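About Vesmont

Vesmont takes in old office desktops in Stokelham, opens them up, and decides whether each one is worth keeping.

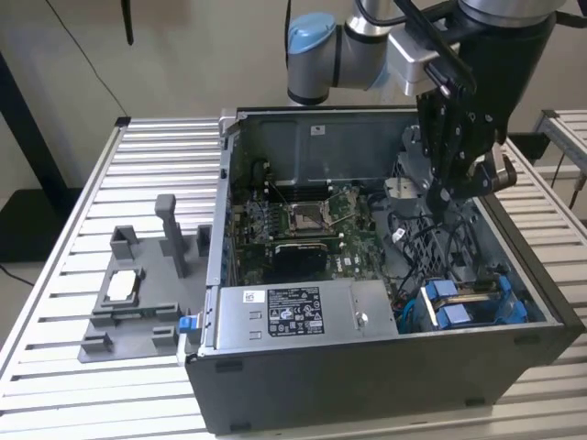 Wenche Vik thinks most of them aren't. A secondhand desktop, she wrote to us in December, is somebody else's problem with the dust blown out, and she would sooner spend the money on a new one and know where she stands. We put her letter on the wall by the sorting shelves. She has a point, and we still disagree with her on plenty of days.

We are wary of the word "refurbished." In this trade it can mean a full strip-down or it can mean a wipe with a damp cloth, and the price tag looks the same either way. So we take the side panel off every desktop that comes in. We look at the processor socket, the board, the power supply and its label, the drive cage, and the cables, which previous owners tend to have stuffed wherever they would go. Boards with swollen capacitors are set aside for metal recovery. Bent socket pins get a second opinion, and usually the second opinion is the same as the first.

Last year we opened 2,000 machines. 55 percent went back out the door as working computers. We could make that number prettier by being less fussy about power supplies – other people do – but then we'd be getting more letters like Wenche's.

What we don't sell whole, we sell as parts or send to Melnychuk, the metals yard in Trondton. We ask where their loads go next and we don't always like how long the answer takes.

There are 7 of us. We have been asked to call ourselves a green company and would rather not until we can show the sums, transport included.

Drives are wiped or drilled, your choice. The drop-off door is open until 3 p.m. Please keep monitors and printers at home, we don't take them. Cables are fine if they're tied up.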